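16 Jun 2020
By the Lorari business desk

Tusmont shop owners asked to pay for parcel lockers before seeing the numbers

Small shops in downtown Tusmont have until July to decide whether they want to join a shared parcel locker plan that its backers say will bring shoppers back to Main Street. The price is $797 per shop for the first year. What the shops get for the money is harder to pin down.

The plan comes from Fuleck, a delivery firm that already handles packages for a handful of stores on the east side of town. It wants to put a bank of 37 lockers in the old Tsoukalas building, where customers could pick up orders from any member store at any hour. Fuleck's flyer promises "more visits, more sales and happier customers." It does not say how many more, or who measured it.

Asked for figures, the company pointed to a test in another town that ran for 23 days. That is a thin base for a year-long contract. The test also took place while many stores there had their doors shut, when people had few other ways to collect a purchase. Whether the same people would walk to a locker now, with the shops open again a block away, is a question the flyer skips.

Then there is the matter of size. The largest locker in the plan would hold a pair of boots or a small lamp. One furniture seller on Main Street said she had been sent the sign-up form twice and could not think of a single thing in her store that would fit.

The contract has its own puzzles. Shops that leave early get no refund, and the yearly fee can go up after 2 months' notice. Damaged or missing parcels are the shop's problem until the customer opens the door. A bookstore owner who read the whole thing said he would rather keep handing bags over the counter for free.

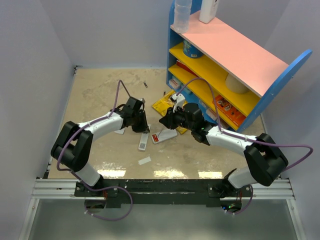 Two robot arms over a work surface, with a narrow white box and a rounded white box with a red label.

Supporters say the critics are being too gloomy. Online orders are up at several stores, they argue, and people who work late cannot always get downtown before closing. That much is fair. It would be easier to take seriously if Fuleck agreed to share its pick-up records with the shops that pay for the service, and so far it has not.

The city has put no money into the plan. Sign-up forms are due back at the Tsoukalas building in July.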